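Two-Arm Laundry Unloading Station: Final Report

Ojārs Žukauskas and Bình Từ
Shared workshop build, Undthorpe

1. Scope

The goal of the project was to build a two-arm setup able to open a front-loading washing machine, take out a single item and drop it in a basket on the floor. Sorting, folding and loading were left out of scope. The work was done at the Undthorpe shared workshop, where a washer had already been fitted between cabinets in the utility corner. We called the control program Letine, and the name is used below.

2. Hardware

Both arms were bought secondhand and mounted on a common base plate. The original gripper fingers were too short to reach past the door ring without the wrist housing hitting the machine, so longer ones were made. The first set flexed under side load. The second set has a raised edge along the length of each finger, which stiffened them enough for this job.

A small camera sits at the wrist of the left arm. It sees its own fingers at all times, and this is used as a cheap check: if the fingers do not show up where the last calibration put them, Letine stops. The fixed overhead camera from our midterm report was dropped. It could not see into the drum at any angle the ceiling mount allowed.

Power for both arms comes from one supply. An emergency stop cuts it directly and does not go through software.

3. Control

Letine runs as a fixed sequence of states: find door, brace door, open, look in, grasp, retract, release. Each state has a timeout, and a timeout sends both arms back to the rest pose. We tried a version that could skip ahead when a state looked already satisfied. It caused two collisions between the arms and was removed.

The brace step was added late. With one arm working alone, the door tended to swing back during the reach. The right arm now goes to the side of the door first and the left arm comes in low, under the ring. The right arm contact force is limited in software, and the limit was set by hand on the bench.
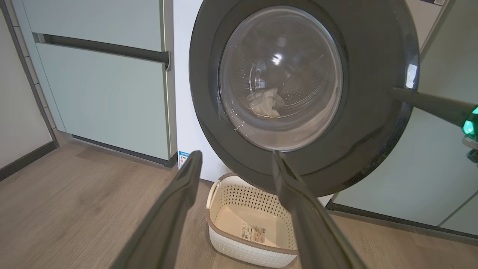

Figure 1. Wrist camera view, right arm against the side of the door, left gripper at the lower part of the ring. White cloth item in drum, basket on floor.

4. Door detection

Finding the door was harder than expected. The glass is domed and picks up the ceiling lights, and the bright spots move as the wrist moves. Our first detector, which looked for a circle in the glass, locked onto reflections. The current one ignores the glass and fits a curve to the dark outer ring, which contrasts well with the white front panel. It was trained on 3000 labeled views, collected in December with the workshop lights both on and off.

Cloth detection uses the same camera. A white item against a steel drum is a poor case, since the perforated wall also returns bright points. We had better results with colored towels, and the comparison is given in the project log.

5. Test results

The final test series was 40 runs with one item in the drum. The count of successful runs, with the state reached in each failed run, is in Appendix B. Most failures were in the grasp state, where the fingers closed on a thin fold and lost it on the way out. The timeout worked as intended in all of them.

6. Remaining work

The basket position is entered by hand before each session. A marker on the floor would remove this step. The finger pads also need to be replaced with something that grips thin fabric better. Bình Từ will continue with the pads next term, and the Letine source and finger drawings are stored on the workshop server under the project folder.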